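Solar cover (swimming pools)

A solar cover, also called a bubble cover or heat-retention cover, is a floating sheet of plastic laid on the surface of a swimming pool to reduce heat loss and evaporation.

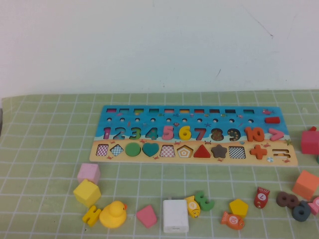 Description

The cover is made from polyethylene film. Two layers are sealed together so that air is trapped between them in rows of bubbles, and the sheet is laid with the bubbles facing down. The air gives the sheet its buoyancy and slows the passage of heat from the water to the air above it. Covers are sold by the roll or cut to the outline of a particular pool, and the edges may be left plain or finished with a stitched hem.

Solar covers should not be confused with safety covers. A floating sheet does not bear weight, and a person or animal that steps on to it can become wrapped in it and sink. In many countries it does not count towards the legal requirement for a barrier or alarm at a private pool.

How it works

Most of the heat an outdoor pool loses goes by evaporation from the surface, with smaller amounts lost by radiation to the sky at night and by contact with cooler air. A floating cover acts mainly on the first of these. It also cuts the amount of top-up water needed and slows the loss of chlorine, which is broken down by ultraviolet light.

The name suggests that the cover heats the pool, but the gain from sunlight comes through the water itself. A clear or pale blue sheet lets most of the light pass to the water and the pool floor. Dark and opaque sheets block more of it, so the water beneath gains less during the day, although they do more to hold back algae. Covers with a reflective underside are intended for pools that are heated by other means.

Materials and thickness

Thickness is given in microns. Light sheets are used on above-ground pools, where the cover is likely to be folded by hand, and heavier grades on larger in-ground pools. A thicker film lasts longer but is harder to lift. Manufacturers add stabilisers to slow damage from sunlight. Pool chemicals also attack the plastic, and a cover left in place straight after shock dosing will become brittle sooner than one that has been taken off until the chlorine level has dropped.

The shape of the bubble has changed over time. Early sheets used single round bubbles with a thin wall at the crown, which was the first part to fail. Later designs join two bubbles with a waisted section so that the film is more even in thickness. The Hermans pattern, sold in three grades, is of this second type.

Fitting

A new sheet is usually supplied larger than the pool. It is spread on the water, left to flatten in the sun, and then trimmed to the waterline with scissors. On pools with a roman end or inside steps the cover is often made in two parts. Trimming is done with the sheet in the water — a cover cut on the lawn tends to come out short on one side.

Rollers

Pools of any size are commonly fitted with a roller, which consists of a tube on two end stands with a hand wheel. Straps connect the leading edge of the cover to the tube. Fixed rollers are bolted to the paving at one end of the pool; mobile ones have castors and can be moved out of the way. Wultier rollers use a telescopic tube, while the older Tredadent type has a fixed tube that must be ordered to length.

When rolled up in direct sun, a cover can become hot enough for the layers to fuse or the bubbles to burst. An opaque over-sheet is drawn across the roll to prevent this.

Use at Vevulport

The open-air baths at Vevulport have used floating covers since the main pool was rebuilt. The pool has a surface of 244 square metres and is covered by three sheets laid side by side, each on its own roller. They are drawn over after the last session and taken off before the early swim, except on Wednesday, when the pool opens in the afternoon. The sheets are removed in September and stored dry.

Care and disposal

Covers are rinsed with fresh water and, where a film of oil or sun cream has built up, washed with a mild detergent. Small tears can be patched with adhesive film. Once the bubbles begin to shed flakes of plastic into the water the sheet has to be replaced, as the fragments collect in the skimmer basket and can reach the filter. Polyethylene can be recycled, but many household collections do not accept large sheets.

See also: Pool enclosure; Slatted cover; Winter cover; Liquid cover

Contact | Copyright and terms of use | Back to top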